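Speaker notes: "Passing It On. How a Toy and Baby Things Library Works in a Small Town"
Talk at the winter meeting in Firkholm
Version of Jan 2, 2022

Opening (stay at this slide until people sit)

Good morning and thank you for the invitation. I work with the Savine lending room in Lurkeck. We lend toys, cups, bowls, carriers and other things for children under four. It is similar to a book library, only the objects are bigger and come back more sticky. (Pause here, in Lurkeck they laughed.)

I will speak for 12 minutes. Please keep the questions for the end, because my English is slower when I am interrupted.

Slide 2. Why lending

A small child uses one thing for a short time. Parents buy it, and after some months it goes in a box under the bed. The box stays there until the family moves. We wanted to open this box.

Last year we made 1,546 loans. Of these, 1,108 were toys and the rest were things for eating, sleeping and carrying. Say these numbers slowly and point to the chart.

Slide 3. What people borrow

I expected that the big wooden sets would be the favorites. They are not. Families take simple toys, often animals, which a child can hold and put down again on the floor. The pink plastic pig is a good example of the size and the kind. 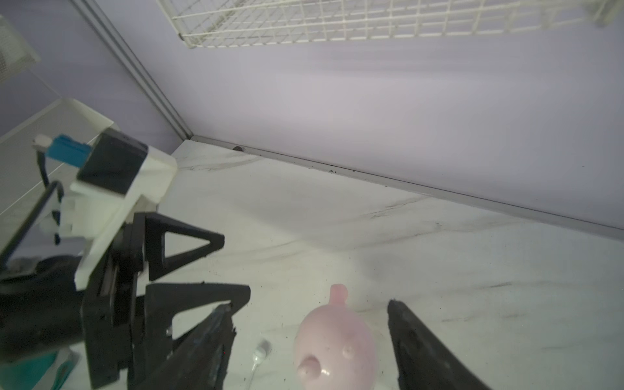

Slide 4. How we check what comes back

Each object has a card. When it comes back, we write the condition on the card in the presence of the parent. This was a difficult point at the beginning. Some parents felt controlled. Now we say "let us look together" and the feeling is much better.

Toys with a crack or a loose part leave the collection the same day. We do not repair with glue. Ambrose, our card program, does not allow a new loan before the field "cleaned" is filled in.

If somebody asks about the cost of Ambrose: we pay by the year, and I can send the price by e-mail. Do not discuss it on the stage.

Slide 5. Things for eating and drinking

This is the part where other lending rooms have doubts, and I understand them. Our rule is that a cup must open completely, so that a brush can go inside. Clear plastic is easier for us than colored, as we can look through the wall. Handles and collars need their own attention. People wash the inside well and forget the outside.

We ask the family to wash the cup at home before the first use also. It is written on the card in big letters.
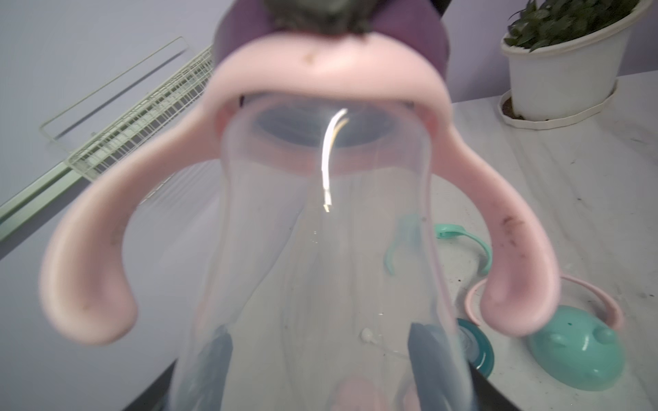
Clear drinking cup with pink collar and two handles.

Slide 6. What did not work

Late fees. We had them for eight months and stopped. Families who were late did not come back at all, and we lost both the toy and the family. A reminder by text message brings more.

Opening in the early morning was also a mistake. Nearly 8 of every ten visits are after lunch.

Slide 7. Next steps

In February we start a second shelf in Firkholm, in the same building as the clinic. We look for a strong cupboard with doors, please speak to me in the break if you have one.

Leave the address on the screen during questions. Sample cards are on the table by the door, one for each group.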